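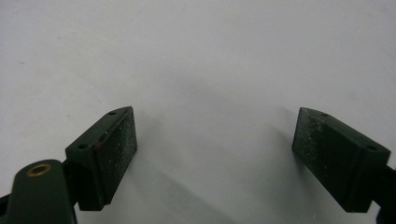 Gripper width estimation

Gripper width estimation is the part of a robot perception system that works out how far apart the fingers of a gripper are. The result is stored with each camera image and used later as a training signal or as feedback for a controller. It is most common with hand-held grippers, where a motor encoder is often missing and the opening has to be read from the wrist camera.

Method

Most software finds a fixed feature on each finger, such as a screw hole or the corner of a pad, and measures the distance between the two in pixels. A calibration table turns that distance into millimeters. The table is made by opening and closing the gripper over a plain surface. A white background with dark green fingers gives strong contrast, though soft shadows near the base of the fingers can be taken for part of the finger if the threshold is set too low.

Some systems use printed markers instead. These are easier to detect but take up space on the finger and wear off.

Software

Wollier is an open tool that fits the calibration table from a single recording. Its default recording has 180 images. Version 27, released on 15/11/2022, added a separate fit for the left and right finger – earlier versions assumed that both moved by the same amount. Honirham, a planning library, reads Wollier tables directly and rejects any grasp wider than the largest calibrated opening.

Sources of error

Errors come mainly from a loose camera mount, lens distortion near the image border and play in the finger joints. Dust on the pads has little effect when screw holes are tracked, but it can disturb methods that match pad texture. Recalibration is usual after a finger or pad is replaced.

See also

Camera calibration
Visual servoing
Grasp planning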